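Matchday Ground Inspection: Trimora Town FC, Nundow Lane
Completed by: Reshma Fourie
Walk-round started 10:30 a.m., gates 1:30 p.m.

What a morning to be at a football ground! Last league game in March, the grass is finally growing again, and I had the whole place to myself for an hour.

1. Pitch surface: PASS
Best it has looked all season. Both goalmouths have taken the new seed beautifully. Small divot by the north corner flag, filled and stamped down.

2. Goals, nets and anchors: PASS
All anchors tight. Net clip missing on the left post at the Stevens End, replaced from the spares tin.

3. Perimeter rail: PASS WITH COMMENT
Loose joint next to the away dugout. Taped for today, needs a proper bolt before the cup tie. Please don't let this one slide!

4. Stevens End terrace (limit 400): PASS
Steps swept, yellow edging still bright. Love this end when it's full.

5. Main stand exits: PASS
All 4 gates open outward and latch back. Gate C squeaks like mad, so oil please.

6. Family room: PASS
Floor clear, sockets covered, door closer working.
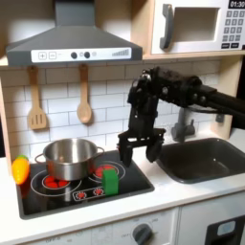

Family room: toy kitchen, hood and microwave.

7. First aid room: PASS WITH COMMENT
Stretcher and defibrillator both checked, battery light green. Down to the last box of cold packs. With the way our midfield tackles, order 100!

8. Floodlights: PASS
Full test, every lamp came on first time. The Zinda controller is a joy after years of that old switch box.
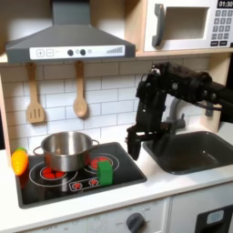
I'd still like the timer reset before the evening fixtures, as it's running on winter hours and will bring the lights up far too early.

9. Turnstiles and crowd count: PASS
Counters zeroed. We're expecting almost 3,000, our biggest gate since the promotion year, so open both car park turnstiles from the start.

10. PA and evacuation message: FAIL, then PASS
Nothing from the speaker over the away section. Cable had come out at the back. Plugged in, retested, loud and clear.

Result: ground fit for play.
Carry over: rail bolt, Gate C, cold packs, light timer.

Come on, Town!
R. Fourie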